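水切りかごを片づけない自由について

日本に来て8年になります。私の日本語はまだ完全ではありませんが、食器のことについては、一度きちんと意見を書きたいと思っていました。

日本の台所の本を読むと、よく同じ助言に出会います。水切りかごを置かないでください、洗った食器はすぐに布で拭いて棚に戻してください、という助言です。かごがなければ調理台が広くなり、台所が美しく見えるそうです。先日読んだ雑誌の特集では、かごを捨てた家庭の台所が何ページも続いていました。どの台所も、たしかに美しかったです。しかし、私は賛成できませんでした。

私の育った家では、かごはいつも流しの右側にありました。母は皿を大きい順に立て、コップは手前に置きました。食事のあとで誰かが水を飲みたくなると、棚を開けないで、かごからコップを取りました。かごは、しまう場所と使う場所の中間にある、小さな駅のようなものでした。食器はそこで少し休んで、また食卓へ出て行きます。

友人のベロ・ジブリンさんは、反対の意見を持っています。彼によれば、かごに食器が残っている台所は、仕事が終わっていない台所です。彼は夕食のあと、スプーンの1本まで拭いて引き出しに入れます。そうしないと安心して眠れないと言います。私は彼の家で食事をするとき、彼が拭いている間、隣に立って話をします。それは楽しい時間ですから、拭く習慣そのものを悪く言うつもりはありません。ただ、それをすべての家の正しい形にすることには、疑問があります。

かごの形についても、私は少し頑固です。気に入っているのは、白いワイヤーのものです。皿を1枚ずつ立てることができれば十分で、引き出しや二段目の棚は要りません。
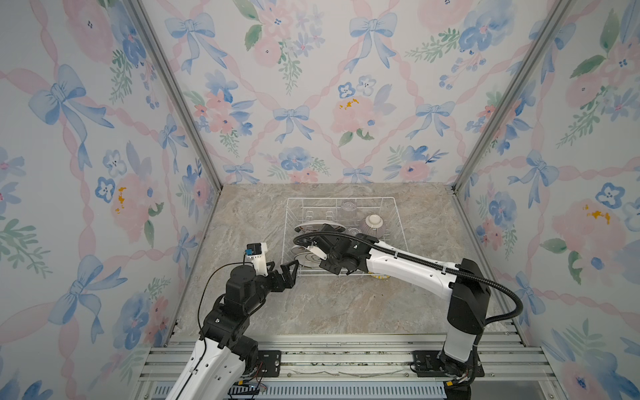
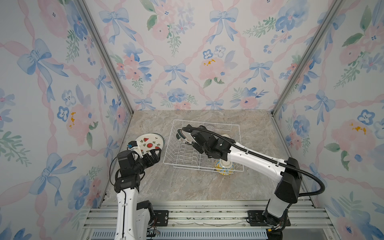 白いワイヤーの水切りかご、大理石模様の台の上で

皿を立てるという動作が、私は好きです。重ねた皿は下の一枚が見えませんが、立てた皿は一枚ずつ顔を見せます。すいかの絵の皿でも、無地の皿でも、縁の欠けた古い皿でも同じです。棚の奥にしまうと、客用の皿はほとんど一年中、暗いところにいます。かごの中なら、毎日目に入ります。目に入る皿は、また使いたくなります。

もちろん、かごにも問題はあります。放っておくと受け皿に水がたまり、ぬめりが出ます。食器を積みすぎると、下のものが乾きません。ガラスの器の上に重い鍋を置いて、割ってしまったこともあります。9月の、とても蒸し暑い夜でした。それから私は、規則を2つ決めました。鍋はかごに入れないこと。朝、コーヒーを淹れる前にかごを一度空にすること。このくらいの規則なら、疲れた日にも守れます。

「でも、お客さんに見えるでしょう」と言われることがあります。見えてもいいと思います。洗った食器が見えるのは、その家で人が食事をしたということです。恥ずかしいことだとは、どうしても思えません。むしろ、何も出ていない台所に招かれると、私はコップを一つ使うのにも遠慮してしまいます。

狭い台所に住む人が、場所のためにかごをやめるのは、よく分かります。布を敷いてその上で乾かす方法も、悪くないでしょう。私が困るのは、かごのある家が、だらしない家のように書かれることです。働いて、帰って、料理をして、洗うところまでできたのですから、その日はもう十分ではないでしょうか。拭くのは、空気に任せてもいいのです。

昨夜も私は皿を立てて、台所の電気を消しました。ジブリンさんが来週うちへ来ます。彼はきっと布巾を探すでしょうから、新しいのを1枚、出しておくつもりです。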